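Module Encadrement de la course à pied en groupe
Polycopié de cours, chapitre 4 : dosage et conduite d'une séance à allures multiples
Responsable : Javiera Alarcón. Travaux dirigés : Graciela Cisternas.

4.1 Objet du chapitre

Le chapitre 3 traitait du coureur isolé. Un groupe de club rassemble des coureurs dont les vitesses de référence diffèrent fortement, alors que le créneau, le lieu et l'encadrement sont communs. Le problème est de prescrire à chacun une intensité comparable sans disperser le groupe au point d'en perdre le contrôle.

Notations utilisées dans la suite :
v : vitesse de course, en km/h
VMA : vitesse maximale aérobie, en km/h
FCr : fréquence cardiaque de repos, en battements par minute
FCm : fréquence cardiaque maximale, en battements par minute
p : fraction de la réserve cardiaque, sans unité
RPE : effort perçu, sur l'échelle de Borg modifiée (0 à 10)

On rappelle que la VMA est une vitesse et que la consommation maximale d'oxygène est un débit. Deux coureurs de même consommation maximale peuvent avoir des VMA différentes si leur coût énergétique de course diffère. La confusion entre les deux grandeurs reste fréquente dans les copies.

4.2 Intensité relative et intensité absolue

Une allure prescrite en minutes par kilomètre est une intensité absolue. Elle ne renseigne pas sur la contrainte physiologique subie. À vitesse égale, un coureur dont la VMA vaut 18 km/h et un autre dont la VMA vaut 13 km/h ne font pas la même séance.

La prescription relative s'exprime soit en pourcentage de VMA, soit en fraction de la réserve cardiaque. La seconde forme s'écrit :

FC cible = FCr + p × (FCm − FCr)

Application : FCr = 53, FCm = 193, p = 0,5. La réserve vaut 140 et la fréquence cible est de 123 battements par minute. Cette valeur correspond à une sortie facile. Elle n'a pas de sens pour des fractions courtes, la fréquence cardiaque accusant un retard sur la demande énergétique au début de chaque répétition. Pour les efforts inférieurs à une minute, on prescrit en vitesse et on contrôle par le RPE.

L'estimation de FCm par une formule fondée sur l'âge comporte un écart type important. On ne l'emploie qu'à défaut de mesure, et on l'indique dans la fiche de séance.
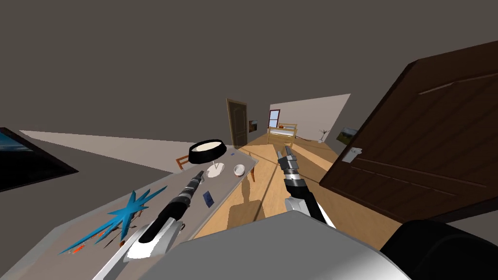
Fig. 4.1. Vue de synthèse, inclinée : deux bras robotisés et une longue table grise.

4.3 Organisation spatiale

Trois dispositifs sont retenus au programme.

a) La boucle courte. Tous les coureurs tournent sur le même circuit, chacun à son allure. L'encadrant, placé en un point fixe, voit passer l'ensemble du groupe à chaque tour. Le dispositif convient au fractionné en durée. Il impose un revêtement régulier et une largeur suffisante pour les dépassements.

b) L'aller-retour à durée fixe. Le groupe part ensemble et fait demi-tour au signal, quelle que soit la distance couverte. Si chaque coureur tient la même vitesse moyenne dans les deux sens, tous reviennent au point de départ au même instant. Soit T la durée de l'aller et v la vitesse : la distance aller est vT, la distance retour est identique, la durée retour vaut T. La vitesse s'élimine. Toute arrivée anticipée signale un aller trop prudent, toute arrivée tardive un aller trop rapide. On tiendra compte du vent et de la pente avant de conclure.

c) Le regroupement par récupération active. Après chaque fraction, les coureurs les plus rapides reviennent en trottinant vers les derniers, puis repartent avec eux. La durée de récupération n'est alors pas homogène, et la charge réelle des plus rapides est supérieure à la charge prescrite. Ce supplément doit être porté au bilan.

Étude de cas : le parcours de Porkau est une boucle sur chemin stabilisé avec un dénivelé positif cumulé de presque 100 m par tour. Celui de Prullen est un aller-retour plat, exposé au vent d'ouest. Une même séance de seuil prescrite en vitesse ne peut pas être transposée de l'un à l'autre. À Porkau, on prescrit en RPE dans les montées et l'on neutralise les descentes. À Prullen, on conserve la prescription en vitesse, corrigée par la comparaison des temps aller et retour.

4.4 Constitution des sous-groupes

La répartition s'effectue sur la vitesse au seuil, à défaut sur la VMA. L'âge, l'ancienneté au club et les affinités ne sont pas des critères de répartition pour les séances d'intensité. Ils peuvent l'être pour les sorties longues, dont l'objectif est en partie social et dont l'allure supporte une marge plus large.

Au sein d'un sous-groupe, on recherche un écart de vitesse assez faible pour que le coureur le plus lent reste dans la zone visée. Lorsque l'effectif ne le permet pas, on modifie la durée des fractions et on conserve l'intensité. L'inverse, qui consiste à demander au coureur le plus lent de « s'accrocher », transforme une séance de seuil en séance de VMA pour ce seul coureur, avec une récupération devenue insuffisante.

Chaque sous-groupe désigne un meneur d'allure. Le meneur n'est pas nécessairement le plus rapide. On retient le coureur dont la dispersion des temps de passage est la plus faible lors des séances précédentes. Le relevé de dispersion se fait au moyen de la fiche Painemal (annexe B), en notant les temps intermédiaires bruts et sans arrondi.

4.5 Charge de séance

La charge au sens de Foster est le produit de la durée en minutes par le RPE déclaré. Elle s'exprime en unités arbitraires.

Charge = durée × RPE

Le RPE est recueilli individuellement, une trentaine de minutes après la fin de la séance. Recueilli trop tôt, il reflète surtout la dernière fraction. Recueilli devant le groupe, il est influencé par les réponses déjà données. L'échauffement et le retour au calme sont inclus dans la durée, sauf mention contraire. L'une ou l'autre convention est admise, à condition de ne pas en changer au cours du cycle.

La monotonie hebdomadaire est le rapport de la charge quotidienne moyenne à son écart type. La contrainte est le produit de la charge hebdomadaire totale par la monotonie. Une semaine composée de séances toutes moyennes présente une monotonie élevée, même si aucune séance n'est difficile prise isolément. Les jours de repos comptent pour zéro et entrent dans le calcul.

4.6 Chaleur et apports hydriques
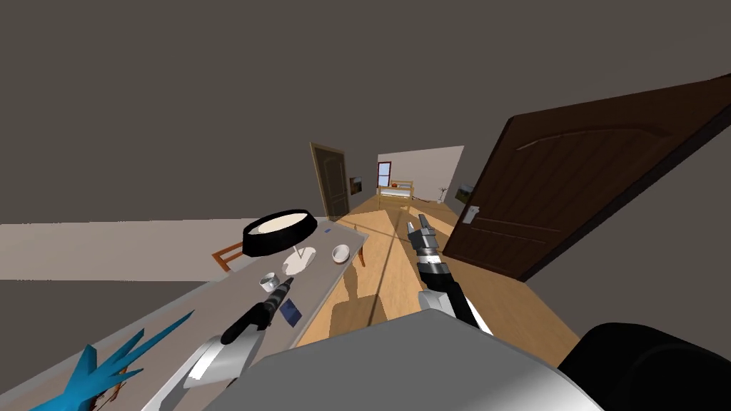 La perte hydrique d'une séance s'évalue par double pesée, avant et après l'effort, en tenue identique et en ajoutant au résultat la masse des boissons absorbées. Une perte de 2 % de la masse corporelle est le repère couramment retenu pour discuter d'un effet sur la performance en endurance. Les apports doivent donc être mesurés avec un récipient gradué, propre à chaque coureur. Un récipient du genre de la petite tasse blanche posée sur la table, près de la pince gauche, ne peut servir d'unité tant que son volume n'a pas été contrôlé ; l'erreur commise se répète à chaque prise et se retrouve entière dans le bilan. Si des urines sont émises entre les deux pesées, on le signale sur la fiche et on écarte la valeur du calcul de moyenne.

Au-dessus de 29 °C, le présent module impose la suppression des fractions au seuil et leur remplacement par un travail technique à faible intensité, à l'ombre si le site le permet. La température est relevée sur le lieu de séance, à l'abri du rayonnement direct. L'humidité est notée en regard. Un air humide limite l'évaporation de la sueur et réduit la marge de sécurité à température égale.

L'ingestion d'eau en excès sur une sortie longue expose à l'hyponatrémie. On ne prescrit pas de boire au-delà de la soif pour « prendre de l'avance ». Un coureur dont la masse a augmenté entre le départ et l'arrivée a absorbé plus qu'il n'a perdu et doit en être informé.

4.7 Fiche de séance : rubriques obligatoires

Objectif physiologique et zone visée
Mode de prescription (vitesse, FC ou RPE)
Dispositif spatial a, b ou c, avec point de regroupement
Sous-groupes et meneurs
Conditions relevées : température, humidité, vent, état du sol
Charge prévue et charge déclarée
Écarts constatés et modification apportée à la séance suivante

Une fiche dont la charge déclarée est absente est considérée comme incomplète, même si la séance a été conduite correctement.

4.8 Exercices

Exercice 1. Reprendre le calcul de la section 4.2 avec p = 0,7, puis p = 0,85. Indiquer pour chaque valeur si le contrôle par la fréquence cardiaque est pertinent sur des fractions de trente secondes.

Exercice 2. Sur l'aller-retour de Dreden, deux coureurs font demi-tour au même signal. Le premier revient avant l'échéance, le second après. Le vent est nul et le parcours est plat. Comparer pour chacun la vitesse moyenne de l'aller et celle du retour. Peut-on en déduire lequel des deux est le plus rapide sur l'ensemble ? Justifier par le calcul.

Exercice 3. Construire deux semaines de même charge totale, l'une à monotonie élevée, l'autre à monotonie faible. Calculer la contrainte dans les deux cas et préciser la convention d'écart type utilisée (population ou échantillon).

Les exercices 1 et 2 sont corrigés en travaux dirigés. L'exercice 3 est à remettre à Graciela Cisternas avant la séance pratique de mars, avec le détail des calculs.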